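How to run a hands-on gripper table at an open day

I've now done this twice, once in January at Kevance and once at the Valdovinos open house, and the second time went so much better that I figured I'd write it all down while I still remember. If you've got a pair of hand-held grippers and a room full of curious people coming through, this should get you most of the way there.

Updated 20 March 2026 with the notes on lids, which a couple of you asked for.

What you need

Two hand-held grippers (charged, and with a spare battery each if you can swing it). One table you can walk all the way around. A plain white cover for it. A box of kitchen containers with flexible lids. A roll of masking tape, a marker, a trash can, wipes. I also bring a laptop to show the recordings on, but you can skip that and people will still have a great time.

Set up the table first

Pull the table away from the wall! At Kevance I left it pushed up against one side, and everybody bunched up on the other side with their elbows in each other's ribs. Put it in the middle and let folks come at it from anywhere.

Smooth the cover out as well as you can and tape it down underneath. Small folds are fine. Big ones catch the bottoms of the containers and make them tip, which visitors will think is their own fault.

Then put out two containers and keep the rest in the box under the table. I had 13 out at once the first time and it turned into a yard sale. People picked them up with their bare hands, stacked them, wandered off with the lids. With two out, the grippers are the interesting thing again.

Check the grippers before the doors open

Squeeze each one all the way closed and let go. The fingers should come back on their own and meet evenly at the tips. If one lags, look at the pivots on the linkage arms for grit or a loose fit before you start messing with anything else. Wipe the jaw pads too. They pick up lint and hand lotion, and then everything slides.

If you're recording, do a short test take and watch it back. I skipped that at Valdovinos and lost the first group's takes completely. Lesson learned (the hard way, naturally).

The two-person job

Start visitors off solo, just picking a container up and putting it back down. Give them a minute or so of that. Then bring in a second person with the second gripper, and this is where it gets really fun.

Person one takes the container and holds it up on edge, with the lid facing person two. Get them to clamp near the lid's rim, where there's something thick to grab, and to hold their wrist still. Person two comes in from the side, slowly, pointing the front of their gripper at the lid. No lunging! Most people want to go in fast, and then the two grippers knock together and everybody laughs and you start over.
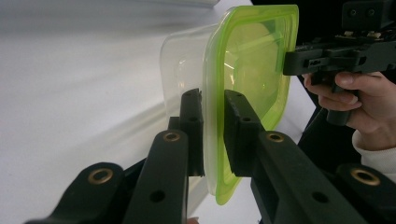

Container held on edge in the first gripper, second gripper on the right pointing at the green lid.

What I tell person two is to stop a little short, look at where the other set of fingers is, and pick a spot well away from them. Corners are good. The lid bends, so a corner gives you something to pinch. Once they've got hold of it, they peel sideways instead of pulling straight back. Straight back just drags the whole container out of person one's grip.

If it does get dragged out, have person one clamp again a bit lower and try once more. I let each pair have three tries and then move on, or the line gets silly.

A word on lids

Flexible lids work best by a mile. I tried a set with hard snap-on lids at Kevance and hardly anyone could open one, me included. Loosen the lids a touch yourself before each new pair steps up, especially with kids. They don't need to know.

Bright colors help as well. A green lid against a white table is easy for everybody to see, including the people three rows back. Clear lids on clear containers on a white cover are murder.

Keeping the line moving

Put a strip of tape on the floor where the next pair waits, and let them watch. They learn more from the pair ahead than from anything I say, and by the time it's their turn I can skip half my speech. Hand the gripper over handle first and let them get their fingers settled before you start talking.

Wipe the handles between groups. And take a break yourself around the halfway mark, because you will be talking nonstop.

Packing up

Open the jaws, turn everything off, and pack each gripper with something soft between the fingers. Copy your recordings before you leave the building. Count your lids. I went home from Valdovinos one short and I still haven't found it.

Next up I want to try the same table with zippered pouches, so if you've run one of those, leave me a comment and tell me what size you used.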